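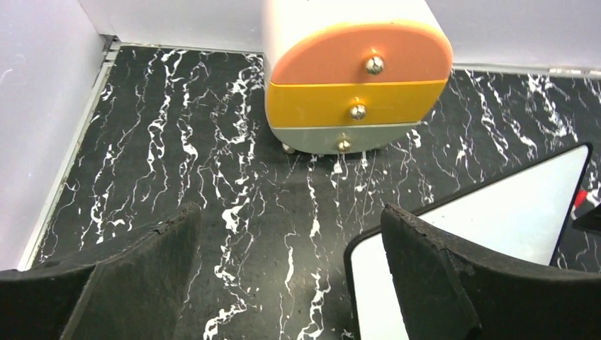
Section 4. Placing the chest and fitting the drawers

Read this section before you put anything into the Musum three-drawer trinket chest. The chest is meant for small, light things such as rings, buttons, hairgrips and spare keys. It is not suitable for food or for liquids of any kind.

4.1 Choosing a surface

1. Pick a flat, level surface. Marble, glass and sealed wood are all suitable.
2. Wipe the surface with a dry cloth. Grit caught under a foot will scratch polished stone.
3. Set the chest down with both hands around the outer shell. Do not lift it by a knob.
4. Press lightly on each top corner in turn. If the chest rocks, go to 4.4.

Note: The painted fronts fade in strong sun. Keep the chest away from south-facing windows if you can.

4.2 Fitting the drawers

The drawers follow the curve of the front, so each one fits a single opening. The salmon-orange drawer goes at the top, the golden yellow one in the middle and the grey-green one at the bottom.

1. Remove the tissue from all the drawers and check inside for the spare screws.
2. Slide in the grey-green drawer first, keeping it straight until it stops.
3. Slide in the yellow drawer. It is the widest and may feel tight for the first few days.
4. Slide in the salmon-orange drawer with the arched edge facing up.
5. Open and close each drawer in turn. The fronts should not rub against each other.

Caution: Never force a drawer. If it sticks halfway, draw it out, turn the chest round and look for packing material at the back of the opening.

4.3 Tightening the knobs

Each drawer has one round knob, held by a screw from the inside. Knobs can work loose in transit.

1. Take the drawer out and rest it on a folded towel, front down.
2. Hold the knob still with your fingers through the towel.
3. Turn the screw clockwise with a small crosshead screwdriver until it is snug - a quarter turn past that can crack the paint.

Replacement knobs are sold singly under part number 348. Please state which drawer the knob is for when you order.

Caution: Knobs and screws are a choking hazard. Keep loose parts away from children under 4.

4.4 If the chest rocks

1. Empty the drawers and take them out.
2. Lay the chest on its back on a towel.
3. Check that each foot is pushed fully home. Twist gently while pressing if one stands proud.
4. Stand the chest up again and repeat step 4 of section 4.1.

If it still rocks, stick one of the felt pads supplied under the short foot. For cleaning the shell and the painted fronts, see section 5.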